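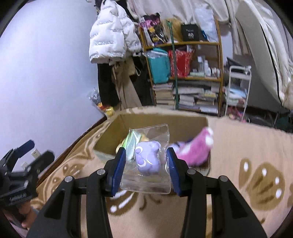 Going up the Destholm side in trail runners is fine until the last switchback, was the word from the bench when I got in, and then you'll want real spikes. Fair enough! I had the Vorex pair on the table already, the ones with the stretched harness, so that settled what I was working on.

December, a bit after 4 p.m. Gear bench notes.

Left spike first. The rubber has gone chalky along the heel and there's a nick by the third eyelet (same spot as last winter's pair, so I'm starting to blame the way I yank them on). I filed the points by hand, 40 strokes each, flat file, away from me. They came up nicely. The right one had a bent link at the toe and I straightened it cold with two pairs of pliers. It's not pretty but it holds when I stand on it and rock.

Weighed the pair in the stuff sack afterward: 348 grams. The Stindus ones are lighter, but I slid all over the place in them on the Widmer traverse, so they stay home.

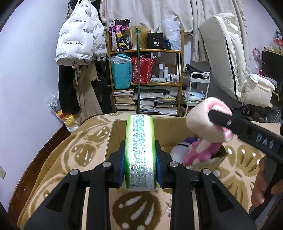

Do the points need to be sharp for hard snow? Sharp enough to bite when you put your full weight down, and no sharper, or you'll just shred your gaiters and your calves.

Route notes while I'm at it. The saddle is at 1,574 meters on my old paper map, and the shady chute comes just under it. That chute was glazed from top to bottom on my last trip, with one line of frozen boot prints across the middle that were all too far apart for my legs. I ended up kicking my own steps between them, which took forever and was kind of fun. Next time I'm putting spikes on at the big dead pine, before the trail tilts, and carrying the axe in my hand instead of on the pack.

Still to do: new strap for the left one, rewax the boots, find the other glove liner. Spare links are in the coffee can, bottom shelf. If you take the last one, write it on the tape, please!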